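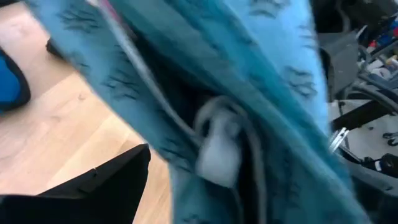

**Thread: wall text for the Renden group show, 190 words, help**

**grarano_annexe**
We open in August and the wall text is still a shared document with nine colours of comment in it. The venue wants 190 words. We have a very good 190 words and then a further page that Gunvor Engström considers essential. It uses "porous" 5 times. I've been asked to cut it and also told not to touch it. Has anyone survived this?

**plinthwit**
Let her have the page as a handout. Visitors will carry it around the gallery, fold it into a fan, and leave it on the bench. Everybody's honoured.

**Liv Eide**
I'm in the show, so take this with salt. I'd rather have no wall text at all. Title, names, done. My neighbour came to the last one, read every word standing up, and then asked me where the art was.

**mezzotinted**
Disagree with Liv, sorry. No text is its own kind of snobbery. My mum drives in from Hedlund for these things and she'd like a clue. Two sentences in plain English, what it is and who made it, wouldn't kill anyone's practice.

**plinthwit**
It might kill mine.

**grarano_annexe**
One table: 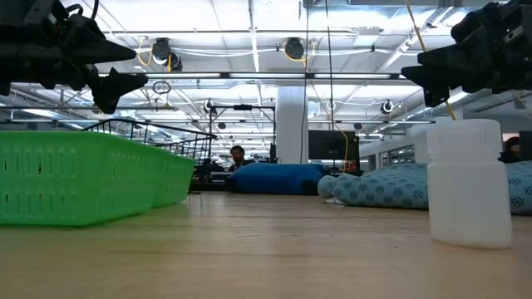
*Green basket on the left, black mesh one just behind it.*

Back to the text. Gunvor has agreed to lose one "porous" if we keep "durational". I don't feel I've won.

**Liv Eide**
You haven't. What's durational about it? Mine's a drawing. It lasts as long as you look at it, which at the Arkness opening was the time it takes to find the wine.

**mezzotinted**
Is the title settled, at least? Last I heard there were 2 and both had a colon in them.

**grarano_annexe**
Still 2. One has grown a second colon.

**off_register**
Unpopular view: print the argument. Put the comments on the wall with the names left on. I'd read that before I'd read anything with "porous" in it.

**Liv Eide**
Every collective thinks of that eventually, and then you've got a wall of people being charming in the margins on purpose. The moment we know it's going up we'll all start writing for the public. Please, no.

**off_register**
Some of us are charming in the margins by nature.

**grarano_annexe**
Other table, same day:
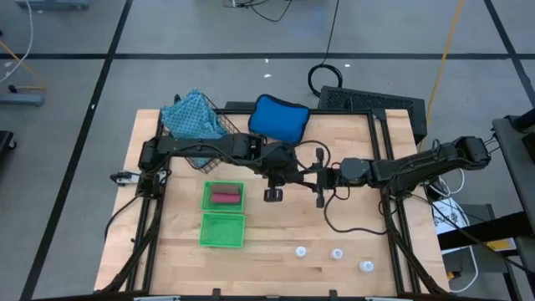 *Wooden top, black frame, grey floor.*

I've put the margin idea to Gunvor. She's in favour, provided her comments can be edited first.

**mezzotinted**
How long is her edit?

**grarano_annexe**
A page.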